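The Trinket Tin: A Gallery of Small Shiny Things

Posted in: Home, Jewelry, Sunday Chores

Every household has one container where little things go to get tangled. Mine is a dark gray metal tin that I have defended for years as "a system." Last Sunday Thảo Cù came over, lifted the lid, looked in, and asked me what the system was. I put the kettle on.

We tipped the lot out after lunch. The plan was to give every piece its own spot on the pink-and-white check, decide what stays, and put it back in some order a stranger could follow. Thảo had budgeted twenty minutes. She has always been an optimist.
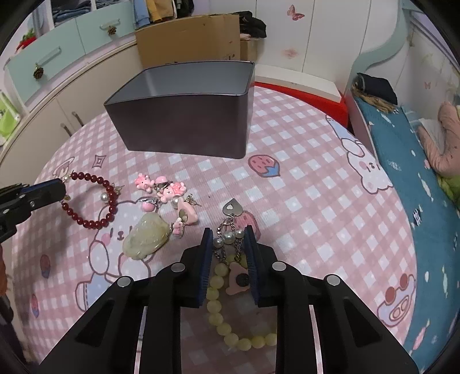
My rule for bag charms is that they have to survive a bus ride. Anything with a heart tag, chains, pearls and a bear all on one ring is going to catch on every sweater in the city, and I have made my peace with that. The bear charm stays. It goes on the canvas tote, where it can do the least harm.

Single earrings are a harder case. Thảo says a pearl stud without its partner should be turned into something else, and she has a point, but I have been reunited with partners before (once in a shoe). They get a small envelope marked PENDING.

The pink pig was a gift from Kha Quách, who gave one to each of us the year we all worked at Fosell and told us it would bring in money. Results so far are mixed. I would still run back into the building for it.

The jade was my aunt's. It used to hang on a red cord that gave out in February, and I keep meaning to have it restrung. I also keep meaning to learn to drive. 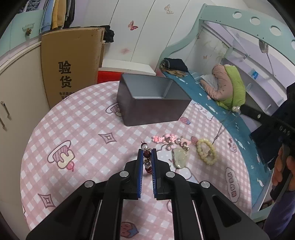

White pearls with dark red beads is a combination I would never have picked in a store, and it gets more compliments than anything else I own. Nana Agbeko strung it for me at her kitchen table in one evening, talking the whole time. My own attempt from the same evening is not in this gallery.

The pale yellow beads are on stretch cord, so they want to be stored flat and left alone. Hanging them on a hook for a summer gave me a bracelet that fits a much larger person.

Final score: charms in one pouch, bracelets in another, jade in a scrap of flannel, keyrings at the bottom where they can't scratch anybody. I timed it at two hours, including cake. Thảo wrote the contents on a card and taped it inside the lid, and I have promised to keep it up to date.

Next time: the scarf drawer. Lợi Lò has offered to help, but she hasn't seen it yet.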